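How to Oil a Wood Counter Without Buying the Whole Shelf

Most advice on counter oil comes from people selling counter oil. Ziltora wants you to buy a cleaner, a primer and a sealer. I have yet to see what the primer does.

Start with a bare, clean surface. Wipe it with a damp cloth and a drop of dish soap, then leave it overnight.

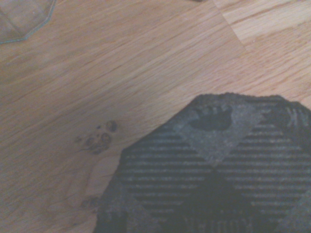

Photo: Salminen

Sand lightly along the grain with 400 grit. Where two boards meet at an angle, do each one in its own direction. Some guides tell you to go up to 3,000. Save your arms, as oil has trouble getting into wood that slick.

Pour a little food-safe mineral oil on a rag and rub it in. Wait 40 minutes and wipe off everything that's left. The Pleltis label says you can skip the wiping. I tried that in August and had a sticky counter for weeks.
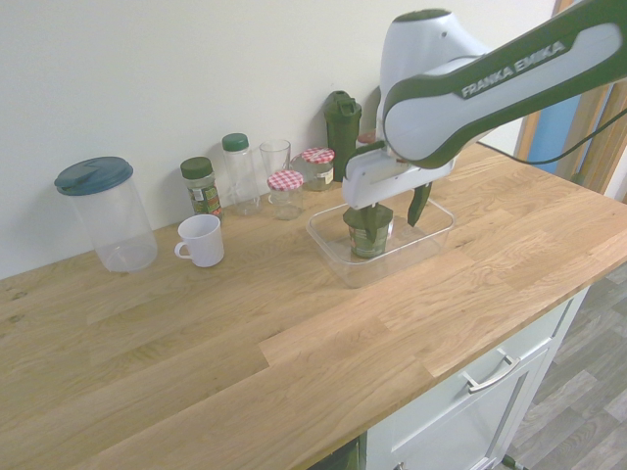
A second coat can go on the next day. Keep standing water off it until then, and lay the used rag out flat to dry outdoors.

As for "lifetime protection," I don't buy it. Put a few drops of water on the wood every couple of months. If they soak in, oil it again.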